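Handout 6: what the loss doesn't tell you

Read this before the August lab. It covers pose tracking, time alignment and the claims people make about both. The Zundale toolkit does the first two for you, and you should distrust it a little.

## 1. Where the pose comes from

A hand-held gripper has no joint encoders between it and the floor. Everything the policy learns about motion rests on an estimated pose, fused from the wrist camera and whatever markers the other cameras catch. A wide lens helps, as there are windows, ceiling ribs and locker doors to track. It also puts the gripper's own body across the bottom of the view, and that moves with the camera. Mask it. In Zundale the mask is off by default.

A bottle pinched in the pads is the same problem again, and the stock mask doesn't cover it.
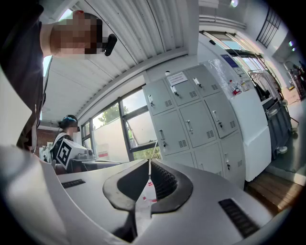 ## 2. Aligning two hands and a head

Three streams, three clocks. The Pritchard report claims 11 ms of offset "after calibration" and never says how long after. Clocks drift. Check the offset at the end of a session as well as the start.

Marker cubes give you a second opinion on each gripper's pose whenever the head camera sees them. With both grippers raised to the lockers, both cubes can be in view, so compare the head-camera estimate with the fused one and plot the difference. Don't report the mean alone. A few bad frames near a door handle will ruin a grasp and hardly shift an average taken over 1,000.

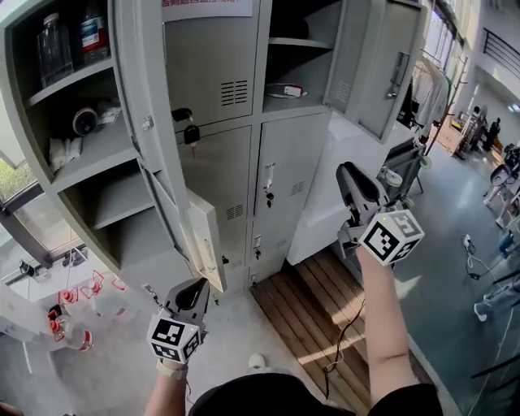 Tunadham disagrees with most of this section, and wrote back that a large enough policy absorbs pose noise, so per-frame checks are wasted effort. Perhaps. Their test used 300 episodes, of which 219 survived filtering, and the filter was a pose check.

## 3. For the lab

- Turn the mask on, rerun one episode, keep both trajectories.
- Plot offset against time for the whole session.
- State how many episodes you dropped, and by what rule.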